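**Orwood Picture House — pre-screening safety checklist, main auditorium**
Filled in May 5, 2020, for the Jin season (all three anime features, when we get our date). Ticked items are fine as they stand. Comments are mine, so argue with them by all means!

## Foyer and stairs

- [x] Front doors open fully and stay open on their hooks
- [x] Mat flat at all four corners
- [ ] Handrail on balcony stairs firm — *the lower bracket moves when you lean on it. Two new screws and a longer plug should do it.*
- [x] Stair edges visible with house lights down

Comment: the new edging strip is wonderful. I went up and down with everything off and could find every step, even the awkward short one at the turn. Please can we have it on the side aisle too?

## Auditorium

- [x] All 300 seats tipped and checked
- [ ] Seats marked out of use: row F, 6 and 7 — *6 has a split hinge, 7 is only a loose arm and could be back in ten minutes with the right spanner.*
- [x] Aisle lights working, both sides
- [x] Exit signs lit, mains and battery
- [x] Exit doors push open with one hand
- [ ] Curtain track clear — *runs beautifully going out, sticks on the way back. Don't force it. Stop, reverse a foot, try again.*

Comment: I sat in the back row for a whole trailer reel with the sound at show level and nothing rattled! Last January the ceiling vent buzzed through every quiet bit, so whoever packed it with felt deserves a free seat for the first Jin film. The long battle in the second one will be a proper test of it — the bass in that goes on for ages.

## Projection box

- [x] Extinguisher in date, pin and tag in place (tag no. 1109)
- [x] Port glass clean both sides
- [x] Projector exhaust drawing, paper test done
- [ ] Cables off the floor — *mostly. One lead still crosses by the door and wants a cover strip.*
- [x] Playback desk clear of drinks

The desk is so much better than the old shelf. There's room to load the playlist and still have the log open next to you, and the emergency stop is within reach without standing up. I'd like the laminated shutdown card fixed to the wall on that side before we open.
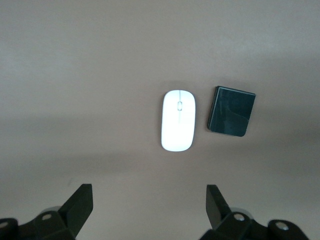

*White mouse on the tabletop.*

Pronden are due to look at the lamp housing and I've left the box key for them in the usual place. Until they've signed it off, run test reels only, with two people in the building. Lamp hours go in the log every time, even for a five-minute test.

## Showing day only

- [ ] Walk all exits half an hour before doors
- [ ] Flash warning up in foyer and on the booking page — *the third film has a strobing sequence, and the distributor, Jimdale, has sent wording. It's clear and short, use it as it is.*
- [ ] Head count passed to the front desk before the lights go down
- [ ] Costume props checked at the door: soft or foam only, nothing over the aisle

Comment: I really hope people dress up. The queue for the last anime night was the best-looking queue we've ever had, and the only trouble was a very large cloak in a very small seat. Cloakroom rail to be put out early this time.

## Still open

1. Handrail bracket
2. Row F, both seats
3. Curtain track
4. Cover strip in the box
5. Lamp housing sign-off (Pronden)

Next check once the handrail and the lamp are done. Bring a torch — the one in the box needs batteries.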